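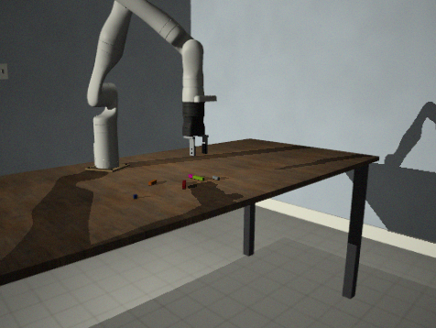 Why Does Wood Have Lines In It?

Run your finger along a wooden table, a pencil, or the handle of a broom. See those wiggly lines and streaks? They're called the grain, and they're a kind of diary that the tree kept while it was alive!

How a tree gets fatter

A tree grows taller at the tips of its branches, but it also grows wider, and that happens just under the bark. There's a very thin layer in there called the cambium (say it: KAM-bee-um). It makes new wood on its inside and new bark on its outside.

In spring there is usually plenty of water, so the tree grows quickly and makes pale wood with big, roomy cells. Later in the summer it slows down, and the cells get small and squashed together. That wood looks darker. One pale band plus one dark band makes one ring, and in places with a cold winter, one ring usually means one year. A stump with 70 rings was a 70-year-old tree!

Wide rings often mean good years with lots of rain. Skinny rings can mean a drought, or hungry caterpillars eating the leaves.

From rings to stripes

So how do circles turn into lines? It's all in the cutting. Slice straight across a log, like a cucumber, and you see circles. Saw it the long way, from end to end, and you slice through the sides of all those rings at once. Now they show up as stripes, loops, and sometimes pointy arches that look like mountains.

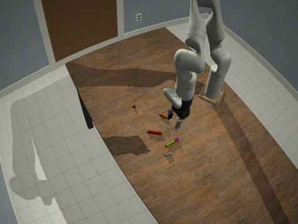

What about knots?

A knot is the place where a branch used to join the trunk. The trunk kept growing and wrapped its new wood around the bottom of the branch, so the grain has to swerve around it, like a stream going around a rock.

Try it: make a grain rubbing

You need thin paper, a crayon with the wrapper peeled off, and a piece of rough, unpainted wood.

1. Lay the paper on the wood and hold it still.
2. Rub gently with the side of the crayon.
3. Watch the lines pop up!
4. Turn the paper over and try a different piece.

Write the name of the wood on the back if you know it. Pine and oak look wonderfully different side by side.

Written by Fatemeh Heydari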